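January 30, 2019

I moved the house notes off paper in December, and the first entry I typed up was the hallway drainage problem, so I may as well post the long version.

The flat in Dronbridge has a ground floor entrance that opens straight onto the street. There is no porch. Water comes in on shoes, on the dog, and under the door when the wind is from the west. The previous floor covering was a thin carpet laid over hardboard, and by the time I lifted it the hardboard had swollen at the edges and the tack strip had rusted through along the whole door side.

I took everything back to the slab and left it bare for 14 days with a dehumidifier running. The slab was fine. Moisture readings near the threshold dropped for the first week and then stopped moving, which I took to mean that whatever was left was ordinary ground moisture. I sealed it with two coats of the Skongate epoxy primer. The tin says to wait a day between coats. In an unheated hallway in winter I would wait 48 hours, as the first coat was still tacky at the corners when I checked it the next morning.

The new covering is sheet vinyl, loose laid, with a bead of silicone at the threshold only. I considered tile and decided against it. The door clears the slab by very little, and tile plus adhesive would have meant planing the door - a job I have done once and did badly. 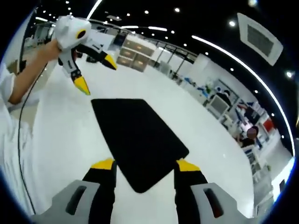
For mats, the usual advice is a scraper outside and an absorbent one inside. With no porch the outside one isn't an option here, so the work has to be done indoors over a short distance. Most of the grit seems to come off in the first two or three steps, and a mat that is too short just gets stepped over. I tried a coir mat first. It shed fibers constantly and held water against the vinyl for most of a day after rain. Rubber-backed mats dry faster on top but trap moisture underneath, and some rubber backings will stain vinyl a yellow-brown that doesn't clean off. Check the label for the words "vinyl safe" or ask the seller before buying.

The Maurya catalog lists theirs by pile weight, in grams per square meter. The light one is 200 and the heavy one is 600. I have used both. The heavy one holds more water but takes far longer to dry on a rail, so unless you own two and swap them it spends a lot of its life damp. I went back to the light one.

The door seal was the last part. I fitted an Esness brush strip to the bottom edge, cut to length with a junior hacksaw and held with the screws supplied. The slots allow a little vertical adjustment. Set the brush so it just touches the threshold with the door closed, then open and close it a few times and check again - mine had dropped slightly on the handle side and needed one screw moved up.

There is still some water after a strong west wind, a thin line along the silicone. I will look at the frame in the spring, starting with the joint at the bottom of the hinge side, where the paint has cracked.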